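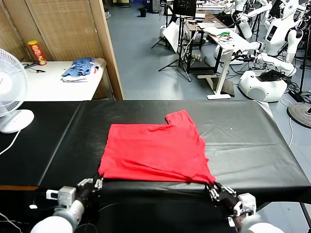

**Figure 4.** Both hands hold the lower corners of the red T-shirt on the black table cover during a folding trial.

### 4.2 What the folding trials do and do not show

The student team at Randach chose shirt folding as its term project, and the project report calls the task solved. We are less sure. The team trained its controller, Fillow, on 400 demonstrations recorded by students in the course, then ran it on the same table and with the same shirts used for training. A trial was scored as a success if the shirt ended up as a rough rectangle. No one measured how far the edges were out of line, and a student from the team did the scoring.

Figure 4 shows why this matters. The shirt is partly folded and the hands have it by the bottom corners, so a quick look would suggest that things are in order. But one sleeve sticks out along the upper right edge, and the cloth is bunched near the lower right corner. Under the Randach rule, a shirt left like this could be passed by one scorer and failed by another. We asked two members of our own group to score the same 14 trial videos without talking to each other, and they disagreed on four. That is too much disagreement to support the success rate given in the report.

The surface is a second concern. The table was covered with a glossy black sheet, and a red shirt stands out against it very well. The report says the cover was picked so that the cloth would slide. It may also make the outline of the shirt much easier to find, and the two effects were never tested apart. When the Poon club tried the same controller in March on a bare table, it reported more failed grasps, though the club also used different shirts, and we would not put much weight on the comparison.

We do not doubt that the hands can pinch a corner and pull it toward the near edge. That part of the task looks sound in the trial videos. Our doubt is about what comes after the pull, where a bad crease is carried into the next fold and the controller has no step for smoothing it out. The students list this as future work. We would have put it first.

The Flatidcombe rules, as revised on 2nd September, now ask entrants to bring a shirt the team has not seen before. Fillow has yet to be run under those rules.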